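Household chores, machines and
Filed under: Robots at Home > Everyday Tasks
April, by Lautaro Alarcón

Household chore automation is the business of getting a machine to do the small jobs around a home or a shop that people do without thinking. I've kept up this entry for a while now, and the question I get most is still the same one: can they do it yet? My short answer is "some of it, slowly, on a good day." The long answer is the rest of this page.

First, the easy part. Machines have been great at chores for decades if you let the chore be built around the machine! A dishwasher doesn't know what a plate is. It sprays hot water in a closed box and you do all the loading. Same with a packing line in a factory, where every item shows up in the same spot facing the same way. The trouble starts when you want a machine to walk (or roll) up to a counter somebody else arranged and deal with whatever is on it.

Picking things up

Grasping is the base of almost every chore, so it gets the most attention. A drink can is a favorite starter object, and I can see why: it's stiff, it stands up by itself, and a simple two-fingered hand can get around it. A full one and an empty one look the same from outside, though, and squeeze very differently. Plenty of teams do this first in simulation, where a crushed can costs nothing and you can run the same reach 1,000 times overnight. 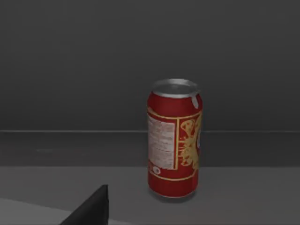
Simulated can on a gray tabletop, with a black gripper finger at lower left.

Then you move to the real hand and find out your friction numbers were wishful. My friends at Tosura (a small shop, 6 people, very patient) had a policy that hardly ever missed in the simulator. On their real bench it took 12 tries before it lifted a can cleanly, and I was there clapping like an idiot. People call this the sim-to-real gap. It has gotten smaller since I started this page, mostly from mixing up the lighting, the weights and the surfaces during training so the machine doesn't get too comfortable with any one of them.

Kitchen counters

Kitchens are where I'd put the real test. You've got bowls, knobs, doors, things shoved up against the wall, and most of it wants a different grip. A bowl can be pinched at the rim, but pinch it too near the top and it tips. If it's deep you may want a finger down inside and one outside, and now the wrist has to come in at a steep angle without bumping the appliance next door. Two arms help a lot here, since one can steady while the other scoops or pours. They also get in each other's way, and they throw shadows over the work, so a vision system has to learn that a dark patch on a counter isn't a thing you can grab.

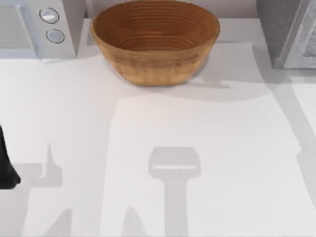

Kitchen counter in simulation: wooden bowl, knobbed white appliance, and the shadows of two arms.

Where it stands now

Single steps are in decent shape. Lift this, set it there, push that door shut. Strings of steps are much shakier, and it's plain arithmetic: a small chance of a slip at each step piles up fast over a whole cleanup. Bisen publishes its kitchen runs with the failures left in, bless them, and most go wrong at a handoff between two steps. Gavitz has gone the other way and sells a shop-floor arm that does one job, restocking a shelf from a bin. It's dull and it works, and I'd buy it before any of the flashy ones if I had a store.

Soft things (towels, bags, a fitted sheet, good grief) are still hard. So is recovering after a drop. Pascual's tabletop system will notice a missed grasp and try again, which was rare when I first wrote this section.

See also: Grippers; Laundry folding; Sim-to-real transfer

Contact the editor | Copyright Lautaro Alarcón | Back to top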